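Guide d'installation – Enceinte de scène Jonix et récepteur sans fil Kastex
Section 4 : Préparer le son d'un concert ou d'une cérémonie

Cette section concerne les salles jusqu'à 500 places. Elle suppose que les enceintes sont déjà montées sur leurs pieds (section 3) et que la console Uchida est raccordée au secteur mais éteinte. Pour les prestations en plein air, reportez-vous à la section 6.

4.1 Matériel nécessaire

Deux enceintes principales Jonix
Une enceinte de retour par artiste
Un récepteur Kastex et ses deux antennes
Un micro main par voix, plus un micro de secours
Des câbles XLR de longueur suffisante pour contourner la scène
Du ruban adhésif de scène, noir ou blanc
La feuille de patch vierge fournie en fin de manuel

4.2 Raccordement des enceintes

1. Vérifiez que l'interrupteur de chaque enceinte est sur 0.
2. Reliez la sortie MAIN L de la console à l'entrée 1 de l'enceinte gauche (côté jardin), puis la sortie MAIN R à l'entrée 1 de l'enceinte droite (côté cour).
3. Reliez les sorties AUX 1 à AUX 4 aux retours, dans l'ordre noté sur la feuille de patch.
4. Fixez les câbles au sol tous les deux mètres. Dans les passages du public, posez un passe-câble.
5. Mettez la console sous tension, attendez la fin du démarrage, puis allumez les enceintes.

Attention : à l'extinction, l'ordre est inversé. Éteignez toujours les enceintes avant la console. Un claquement à la coupure peut endommager le moteur d'aigu et n'est pas couvert par la garantie.

4.3 Mise en service des micros sans fil

1. Vissez les deux antennes à l'arrière du récepteur et orientez-les en V.
2. Placez le récepteur à hauteur de poitrine, en vue directe de la scène. Évitez les racks fermés et le voisinage immédiat d'un écran à LED.
3. Appuyez sur SCAN. L'opération dure moins d'une minute. Tous les émetteurs doivent rester éteints pendant ce temps.
4. Choisissez un groupe, puis un canal libre pour chaque micro. N'utilisez pas deux groupes différents dans la même salle.
5. Allumez le premier micro et maintenez SYNC jusqu'à ce que son numéro s'affiche sur le récepteur. Recommencez avec les suivants.
6. Traversez la scène en parlant dans chaque micro. Si le signal descend à une barre, déplacez le récepteur et reprenez à l'étape 3.
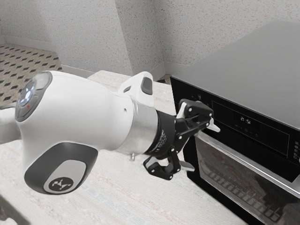 Fig. 4-1. Bras blanc et four encastré noir, image de synthèse.

Remarque : refaites un SCAN après l'arrivée de l'équipe de télévision ou de captation. Leurs liaisons occupent souvent des fréquences qui étaient libres l'après-midi.

Les piles neuves tiennent une représentation complète, entracte compris. Pour une cérémonie avec remise de prix, changez-les entre la répétition générale et l'ouverture des portes, même si l'indicateur est encore vert.

4.4 Balance

La balance se fait dans l'ordre ci-dessous. Demandez aux musiciens de ne jouer que lorsqu'ils sont appelés.

1. Baissez tous les faders et réglez les gains au minimum.
2. Grosse caisse, caisse claire, puis batterie complète.
3. Basse, guitares, claviers. Pour un clavier stéréo, utilisez deux boîtes de direct.
4. Bandes et séquences. Faites lire le passage le plus fort, pas l'introduction.
5. Chœurs, puis voix principale. Montez le gain jusqu'à ce que les crêtes atteignent la zone jaune, sans allumer le rouge.
6. Faites jouer un couplet et un refrain par l'ensemble. Réglez d'abord les retours, ensuite la façade.

Pour un rappeur ou une rappeuse qui tient le micro par la grille, prévoyez une marge supplémentaire avant accrochage : coupez légèrement autour de 2 kHz dans le retour correspondant et gardez la position initiale du fader comme limite haute.

Attention : mesurez le niveau à la console, public absent, avec le sonomètre en pondération A. Le préréglage SALLE du limiteur Drirnix est calé à 93 dB(A). Ne le modifiez pas sans l'accord de l'exploitant du lieu, qui reste responsable du respect de la réglementation locale.

4.5 Enregistrer une scène par artiste

Lorsque plusieurs artistes se succèdent, enregistrez une scène de console pour chacun.

1. Terminez la balance de l'artiste.
2. Appuyez sur SCENE, puis STORE.
3. Choisissez un emplacement libre. La console en compte 44.
4. Saisissez le nom de l'artiste et son ordre de passage, par exemple « 5 FUKUDA ».
5. Validez, puis rappelez la scène pour contrôler les retours.

Remarque : le rappel d'une scène ne modifie ni les gains analogiques ni l'alimentation fantôme. Si deux artistes partagent une entrée avec des micros différents, notez les deux valeurs de gain sur la feuille de patch.

Exemple de feuille remplie pour une soirée à deux plateaux :

Entrée 1 – Voix principale, Viola Mazza – sans fil 1 – AUX 1
Entrée 2 – Voix principale, Yoshinori Fukuda – sans fil 2 – AUX 2
Entrée 3 – Micro de remise des prix, pupitre – filaire – AUX 3
Entrées 7 et 8 – Séquences, ordinateur – boîtes de direct – AUX 1 et 2
Entrée 12 – Micro de secours – sans fil 3 – muet

4.6 En cas de problème

Aucun son dans une enceinte : contrôlez le voyant d'entrée. S'il clignote, le signal arrive et le volume arrière est à zéro. S'il est éteint, remplacez le câble.

Ronflement continu : débranchez les boîtes de direct une à une. Sur celle qui est en cause, basculez l'interrupteur GND LIFT.

Coupures brèves sur un micro sans fil : passez sur le micro de secours, puis changez de canal dans le même groupe pendant le morceau suivant.

Larsen dans un retour : baissez l'AUX concerné de 3 dB. Vérifiez ensuite que le retour fait face à l'arrière du micro.

Le réglage des délais pour les enceintes de rappel est traité en section 5.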